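# Packing away your Brorkeck tent annexe

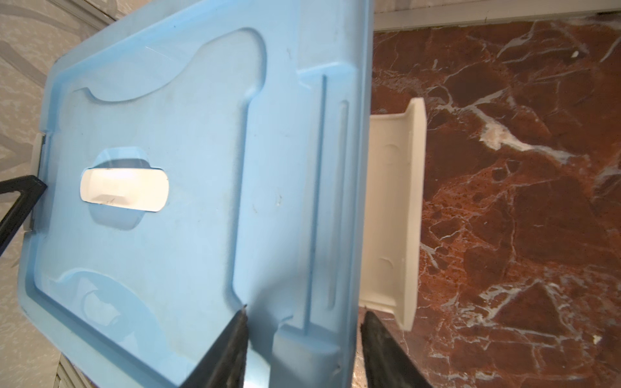
**SECTION 5 – OFF-SEASON STORAGE**

I've put mine away every February since we moved to Plikcombe, and I reckon I've made most of the mistakes going. Set aside an arvo for it!

1. Brush the floor and sponge off any bird muck with plain water. No detergent – it strips the coating (ask me how I know).
2. Hang the panels until they're bone dry, seams included. Mine take 36 hours in the carport.
3. Count your pegs. You should have 22, plus 5 spares if you bought the Lutetham kit.
4. Fold each panel loosely, windows facing in, with an old sheet between them. I change the fold lines each year.
5. Put the panels in a lidded plastic tub, poles in their own bag.

**Caution:** Never pack the poles on top of the window panels. They'll crease the plastic and it won't come out.

*Note:* Replacement guy ropes are part no. 536. Grab a couple while you're thinking of it.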